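Search this site
Search

Moving house without losing your mind: my speaker notes, Gillville library talk

142 shares 15 comments

Opening (slow down, I always rush this bit)

Hi everybody, I'm Édgar Puma, and I've moved house more times than my mother would like. The last one was Hilmont to Gillville in November, in sleet, with a cat who hates me now. Wait for the laugh. If there isn't one, keep going!

Start with the floor plan

Measure the new place before you pack one single box. I didn't, and my couch spent its first night in the hallway (my back still remembers). Tape the plan to the fridge and argue over it there. Ask who's got a move coming up, get a show of hands.

Floors come next. Parquet looks lovely and it scratches if you so much as glance at it, so put down blankets before anything heavy comes through the door, and lift the heavy stuff, don't drag it.

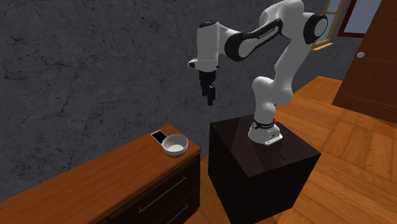 Money

My quote was $1,588, and I'd set aside $500. Pause here, let them groan. The difference was stairs, the piano and a "long carry" fee, which means the truck couldn't park close. Ask about all three on the phone and get the answer in an email.

Boxes

Books go in small boxes. Say it twice! Write the room on the side, never the top, so you can read it when they're stacked. Tell the Usuga Street story if there's time, skip it if they look hungry.

Then questions, and the sign-up sheet is by the coffee.

15 comments
Share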